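Gadska – About us

Home / Services / Trials / About us / Contact

Who we are

Gadska is a test and advisory firm based in Ilbridge. We assess whether automated equipment can take on specific chores in homes, small workshops and care settings, and we report what we find to the people thinking of paying for it. We do not build or sell arms, grippers or software, and we take no commission from those who do.

The firm was set up by Áine Ó Riain and Osvaldo Marchetti, who had both worked in factory commissioning. Clients kept asking them about jobs outside the factory: clearing a bench, folding a towel, putting a lead away. Published answers were thin and mostly came from suppliers.

What we test

Our task list currently holds 42 chores. Each has a written start condition, a written end condition and a time limit. Wiping a flat surface and moving rigid boxes are at the easy end. Laundry, bin liners and cables are at the other.

Cable work is the part of the list we are asked about most. A lead has no fixed shape, it hides parts of itself, and pulling one end moves everything it touches. Two leads of different thickness are harder again, and most shop floors and kitchens have several in one drawer. The tidying task uses a multi-way power strip, its own mains lead and a thin charging lead, laid out on a mat within reach of two arms.

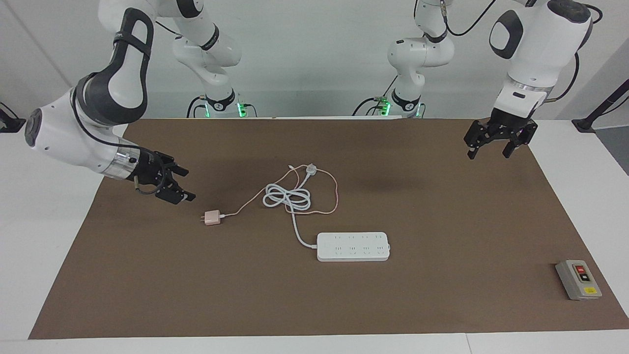 Cinzia Rizzi: We run a repair shop and I would settle for a machine that gets the leads apart and leaves them on the bench. My staff can coil them. Is separating scored on its own, or only as part of the whole job?

It is scored on its own. Each chore is divided into stages, and the report gives a result for every stage as well as for the full task. For cables the stages are find an end, unplug, separate, coil and place. A client who only needs the first three can ignore the rest and ask us to cost the job on that basis.

How we score

A chore is rated "ready" if the equipment reaches the end condition in at least 70 per cent of attempts with no help from a person. A touch from an operator counts as help, and so does a restart. Attempts that damage the goods are recorded separately and are never averaged in with the rest.

We also record the time a competent adult takes over the same chore, using the same objects. In our experience this is the figure that settles most buying decisions. A machine may finish a job reliably and still be too slow to justify the floor space. 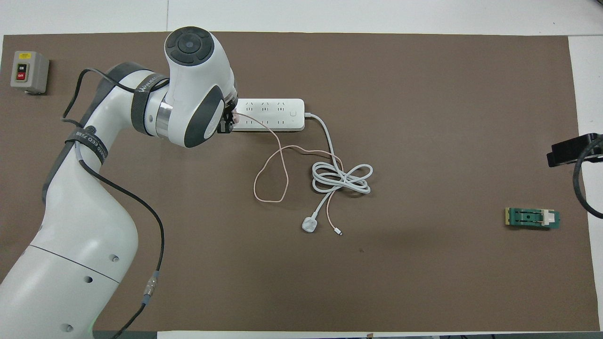 Start conditions are varied between attempts within limits set out in the task sheet. Objects are moved and turned, and leads are dropped again from a set height. Equipment that succeeds from one layout only is reported as such. Suppliers may watch, but they may not adjust settings once a series has begun.

Where things stand

Our view at present is that sorting, carrying and simple loading are practical in a small workshop if the goods are rigid and the area is kept for the purpose. Soft goods and leads are not yet practical without supervision. General household work is further off, chiefly through the variety of objects – a family kitchen holds more kinds of thing than most assembly lines.

Reports

Trial reports are sent to the client first and are released later with the client's consent. The Orlandini series on packing benches and the Brellevau series on domestic tidying are both available on request. Revised task sheets come out each September.

People

Áine Ó Riain – director, test methods
Osvaldo Marchetti – director, client work
Sveva Pellegrini – trials engineer
Arturo Cattaneo – data and reporting

Page last revised 18 June 2018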